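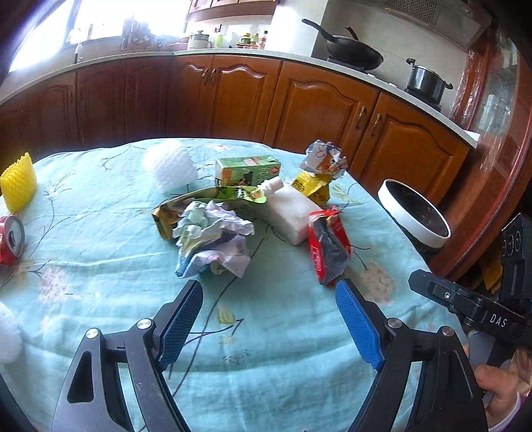

The gripper and the tablecloth, ready for a run.

By November the robotics club had lost its room at school to the wrestling team's mats, so they met at Ngọc Trương's house. Her grandmother agreed to it on two conditions. They would take their shoes off, and they would clean the table when they were done.

"We're putting trash on it on purpose," Ngọc told her.

"Then you'll take it off on purpose," her grandmother said.

The project was called Skullimen. It had been a typo for something in a shared file, and by the time anyone saw it the name was on the entry form for the Oltside meet. The task was table clearing. Each team had to record a person picking things up with a hand-held gripper, train on the recordings, and then let the arm try it alone in front of the judges. The club needed 1,000 good recordings. They had 373.

Surachet Somboon had the gripper first. He was a junior and had joined in September because his bus left late anyway. He held it by the handle and worked the fingers open and shut a few times. The blue pads met and parted.

"Go slow," Ngọc said. "Slower than you think. Say what you're going for."

"The can."

"Fine. The can."

He reached over the flowered tablecloth, got the red can between the pads, lifted it, and carried it to the bin on the chair. It dropped in. Ngọc wrote a line in the notebook.

"Good?"

"Good. Put it back and do it again. Change the angle."

They went on like that until four thirty. The sponge was easy. The foam sleeve that had come off a pear was easy too, but it stuck to the pads and had to be shaken loose, and Ngọc marked those runs with an S. The long green and gold wrapper was the worst. Surachet would get hold of one end and the other end would drag the crumpled paper along with it.

"Does that count?" he asked.

"It counts as two things."

"Do they want two things?"

She looked in the rules. The rules said items should be cleared individually where practical. She read it to him twice.

"So is it practical?" he said.

"Try it from the middle."

He tried it from the middle and pushed the white bottle over the far edge of the table. It rolled under the cabinets. Ngọc got down on the floor with a ruler to get it back.

Her grandmother came in to check the stove. She stood a while with her arms folded, watching Surachet chase the wrapper.

"I could do the whole table in one minute," she said.

"We know, Bà," Ngọc said.

"Let me hold it."

Surachet looked at Ngọc. Ngọc shrugged. He handed over the gripper and showed her where her fingers went. She turned it over once to see the underside, the way she looked at fish, and then she leaned in and took the wrapper at the bend, where it was twisted tightest. The paper stayed where it was. She put the wrapper in the bin and picked up the red package, then the drink carton, then the paper. She didn't hurry and she didn't say what she was going for.

"Were you recording?" Surachet asked.

The light was on. Ngọc checked the laptop and it was all there.

"Can we use it? She's not on the team."

Ngọc went back to the rules. There was a page about who could drive the arm and who could talk to the judges. For the recordings it said only that the team was responsible for them. She wrote to Mr. Chaiyaporn, the adviser, and he answered in a few minutes that he saw no problem if she was listed as a contributor and if she was willing.

"Are you willing?" Ngọc asked.

"How many times?"

"As many as you want."

Her grandmother moved the white container an inch to the left. "Put everything back," she said. "And not so neat. A real table isn't so neat."

Surachet emptied the bin over the tablecloth and spread things around with his forearm. They did 12 more before dinner, and she drove nine of them. Ngọc copied the names into the notebook, and when she came to her grandmother she wrote Bà, then crossed it out and asked her how she wanted it spelled for the form.

After that they took the trash off the table for real. Surachet used his hands. He wiped the cloth, put his shoes on at the door, and asked if it was the same time tomorrow.

"Same time," her grandmother said from the kitchen. "Bring different garbage."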